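Progress report to the Prandbridge Fund: court records and civil filings project
Reporting period: second half, through July
Submitted by the Guvar legal reporting desk

Summary

The grant pays for a searchable index of civil filings in three county courts, with most of the work on cases where a defendant's earlier statements in a criminal matter are being used against them. We have indexed 887 filings, against a target of 300 for the period. The number is high because the second county released its backlog all at once. Reading and coding the documents has been slower, and we are behind there.

Work completed

All docket sheets from the first two counties are in. Deposition excerpts are linked to the motions that cite them. Sealed exhibits are listed by title only, and we have left the page counts blank where the clerk did not supply them.

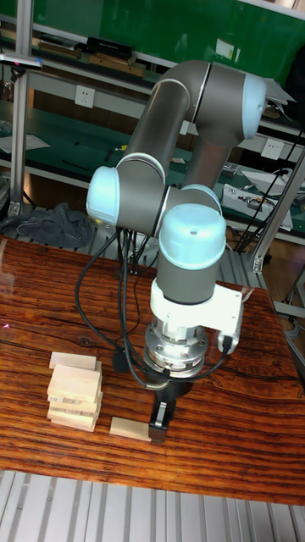
The third county still charges per page and will not accept a bulk request. We filed a fee waiver application in the spring and were turned down. An appeal is pending. Until it is decided we are buying only the complaints and final orders, and the copying line in the budget is 8 percent over for that reason.

We published 3 articles from the index. The longest covered the Vasiliu settlement and the dispute over whether its terms could stay confidential. One correction was needed - we gave the wrong date for a hearing - and it was posted the same afternoon.

Software

Drastitz delivered the new search page in two parts. Party names and case numbers work. Searching inside scanned documents does not work well yet, mainly on older faxed pages, and the contract has been extended by one month at no added cost.
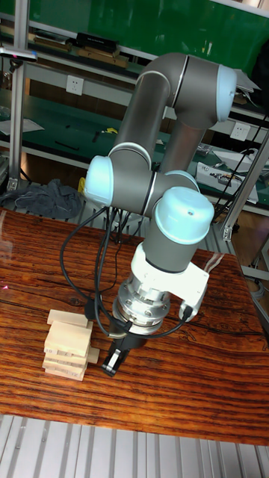

Plans for the next period

Finish coding the second county's motions.
Complete the fee appeal, or come back to you with a revised copying budget.
Open the index to outside reporters, starting with read-only accounts.

We request that unspent travel money be moved to copying. A revised budget sheet is attached to this report.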